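March 1, 2024
Notebook, bench 2, adhesives and finishes

Cold start this morning, the glue room was sluggish and so was I. Mostly a catch-up entry on the peel tests plus the varnish mess, so if you only want numbers, skip down to the peel part.

First the varnish. The Teline satin has been sitting on the back shelf since before Christmas and I finally opened it to do the drawer fronts for the Guzmán cabinet. Skin on top thick as a pancake. I cut it out, strained what was left through a stocking (the paper cone strainers are gone, somebody please order more, they were on the list!) and brushed two test boards. One maple, one cherry. The maple looks fine. The cherry has little craters all along one edge, and I think that's me, I wiped it with the rag I'd used for paste wax. New rag tomorrow, same cherry offcut, other side.

Mared Bellis stopped in before lunch and said to thin it a touch more, and she's usually right about that, so the next board gets a splash of spirits and I'll write down how much this time. Last time I wrote "some." Thanks, past me.

Peel tests

The question is still the same one: how long can masking-type tape stay down on a finish before it takes something with it or leaves gunk? We keep guessing and then we keep sanding. So this week I did 40 strips on scrap, split between the Teline and the Tomero shellac, all pressed with the small rubber roller and pulled back low and slow by hand. Left them for one day, three days, a week.

One day: clean, every strip, both finishes.
Three days: clean on the Teline. The shellac had a faint edge line you could feel with a fingernail, gone after a rub with a dry cloth.
One week: two strips pulled shellac. Tiny flakes, right at the end where I'd burnished it hard. Lesson there is to quit leaning on the roller.

I also want to try the stuff on paper, since half our layout gets done on paper before it ever touches wood. Tearing is the worry there more than gunk.

Blue painter's tape laid out in grids:

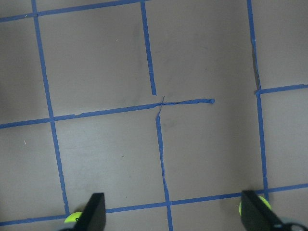
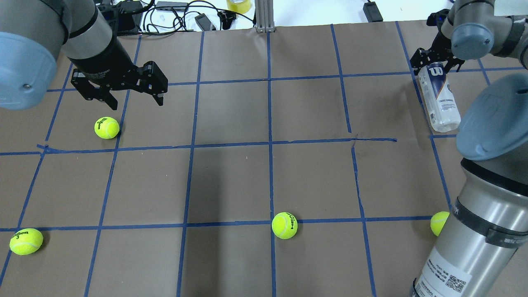
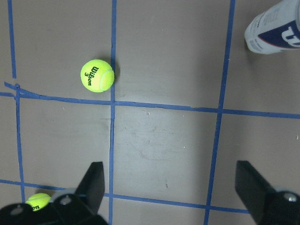
Glue-ups

Two panels out of clamps. The first one, walnut, is flat enough that I got excited and showed it to everybody. The second has a step at the middle joint, maybe the thickness of a business card, and I know exactly when it happened: phone rang, I had three clamps on, I came back and just tightened everything without checking. It'll plane out. I'd still like to glue up with the phone in a drawer from now on.

The Vorkance sample bottle finally got used on the offcuts. It grabs fast, faster than I like for anything long, but for corner blocks it's lovely. I stood a block up, counted to ten, let go and it stayed put. Will do a proper break test next week with the lever jig, provided I can find the hook for the jig. (If you borrowed the hook, no hard feelings, just put it back on the nail.)

Cost stuff, for the order sheet: the quote for the new moisture meter came in at $199 and I'd say yes. The old one gave me three different readings on the same board in the time it took to drink a coffee. Sanding discs, box of 500, we're down to the last handful of 120 grit.

To do

Recoat cherry board with thinned Teline, clean rag
Paper peel test, same three waiting times
Plane the second panel, check the joint under a straightedge
Find lever hook
Strainers, discs, meter on the order sheet
Date the lid on the Teline can so we don't do the pancake thing again

Shellac flakes are in an envelope taped inside the back cover if anyone wants to look at them under the loupe. Heat off, dust collector bag still needs emptying, I'll get it Monday.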